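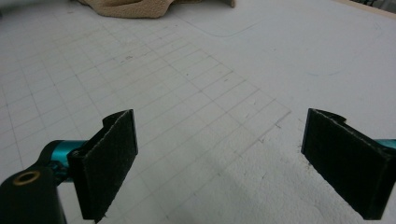

By Nicanor Figueroa | July 13, 2021 | TV How-Tos

So my favorite singing competition is finally taking auditions again, and my inbox is full of people asking how to get free tickets to a live taping. I've been to a bunch of these over the years, so let me walk you through how I do it!

First, sign up with the ticket service as soon as the taping calendar goes up. Don't wait for the finale dates (everybody wants those). Early rounds are way easier to get into, and you see more singers anyway. Put down every date you can make and ask for two seats. Groups of four or more tend to get split up.

Next, watch your email, spam folder included. You'll get either a "priority" ticket or a "general" one, and neither is a promise that you're getting in. Shows hand out more tickets than they have chairs. At the last one I went to, the studio held 800 and the line behind me went clear around the parking lot.

Get there early – I mean two hours before the time printed on your ticket. Bring your ID, a snack for the line and a light sweater, even in July. Studios are freezing! Leave the big bag at home, and plan on handing over your phone at the door.

Wear a solid color. Big logos and busy stripes can get you moved to the back, and my buddy Demetrio learned that one in a striped rugby shirt. If you want to be down by the stage, smile at the person doing the seating and be ready to clap. A lot.

Last thing: eat a real meal first. A one-hour episode can take four hours to tape, with plenty of sitting while they reset the lights between songs.

If you can't make it after all, cancel online so somebody on the standby list gets your spot. I'll put up a separate page on the December holiday specials once those dates are posted.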